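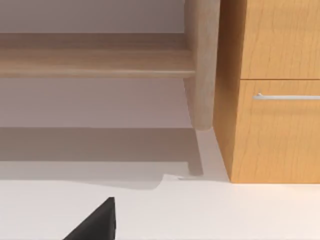

4. Preparing a wooden panel with Kendance gesso

Most of what gets said about priming panels is handed on from painter to painter without anyone testing it, and a fair amount of it exists to sell you another tub. This section covers the ordinary job: a bare wooden panel, acrylic gesso, a brush, and acrylic or oil paint to follow. It doesn't promise that your picture will last four centuries. Pale, honey-beige wood with a light grain, such as the rail and that thick rounded leg, is pleasant to look at and tempts people to leave some of it showing under the paint. You may do that if you like (see 4.4), but read the part about sealing first. The guide was drafted by Carmela Marino and checked by Abdelilah Kabbaj, who disagreed about sanding. Both views are given.

4.1 What you need

Kendance gesso, white (tub code 2145) or clear (tub code 2302)
Trurneo panel sealer, or any sealer meant for artists' panels
A flat brush, fairly stiff, as wide as you can manage on the size of panel
Medium and fine sandpaper, and a block to wrap it round
A lint-free cloth
Clean water and a jar

You don't need a priming knife, a special roller or a bottle of "tooth enhancer". We have tried two of the last and could not tell the treated panel from the plain one with our eyes shut or open.

4.2 Sealing

1. Wipe the panel with a dry cloth. If it feels greasy, wipe again with a cloth barely damp with water and leave it to dry.
2. Sand lightly along the grain. Stop when it feels even under your palm.
3. Brush on one thin coat of sealer, front and edges.
4. Leave it until dry to the touch, then turn the panel over and seal the back.
5. Apply a second coat to the front and leave overnight.

Note: Sealing is meant to slow down the movement of moisture and to keep stains in the wood from creeping up into the paint. It slows things down. Any label that says a sealer "stops" warping is overselling, ours included in past years, and the wording on the tub has been changed.

Caution: Do not seal the front only. A panel sealed on one side takes up damp unevenly and may bend.

4.3 White gesso

1. Stir the tub slowly. Shaking puts bubbles in it, and the bubbles end up as pinholes.
2. Pour out what you will use and put the lid back on.
3. For the first coat only, add a little water, enough that it brushes out without dragging. We are often asked for an exact proportion. Tubs thicken with age and rooms differ, so go by how it brushes.
4. Brush in one direction, edge to edge. Don't go back over it once it starts to pull.
5. Let it dry until it no longer feels cool to the back of your hand.
6. Brush the next coat at right angles to the first, without water.
7. Repeat until you can no longer see wood.

How many coats? You will read that a proper ground needs 7. We have not found a good reason for it. Three will cover most pale woods, dark woods may want four, and beyond that you are mainly filling in grain. If you want a surface like eggshell, carry on by all means, but that is a matter of taste and it says nothing about how sound the panel is.

Sanding between coats: Marino sands after every coat. Kabbaj sands once, before the last, and says the rest is exercise. Panels prepared both ways have hung in our Tawfik workroom for some time and neither sort has given trouble, though that is hardly a trial. Whichever you choose, wear a dust mask and wipe the panel down before the next coat.

Caution: Sandpaper sold as 4000 grit is for polishing. On gesso it leaves a surface too slick for paint to hold well. If a shop suggests it, ask what they have painted on lately.

4.4 Clear gesso

Clear gesso is for painters who want the wood to show. It is called clear, and over a pale wood it nearly is. Over anything dark it leaves a faint milky look, and a thick coat makes this worse.

1. Seal as in 4.2, using a sealer that dries without colour. Try it on an offcut.
2. Brush on one thin coat of clear gesso, along the grain.
3. Look at it in daylight once dry. If you can see brush marks, sand very lightly.
4. Add a second thin coat only if the surface feels too smooth to take paint.

Note: Bare wood left showing will change colour with light. Some woods yellow, some darken, and no gesso we sell or know of prevents it. If the whole picture depends on that exact pale tone, mix the tone and paint it.

4.5 Before you paint

For acrylics, start once the last coat is fully dry. For oils, leave the panel at least three days. Some guides say one, and it may well be enough in a warm dry room, but waiting costs you nothing except patience.

Press a thumbnail into a corner. If it leaves a mark, wait longer. If the gesso flakes, the wood was probably greasy or the sealer had not dried. Sand that area back to the wood and begin again at 4.2, step 1. Another coat on top will not rescue it.

Tridden panels come already primed. They can be painted on straight from the wrapper, whatever the leaflet inside suggests about adding two more coats.

Cleaning the brush is covered in section 5.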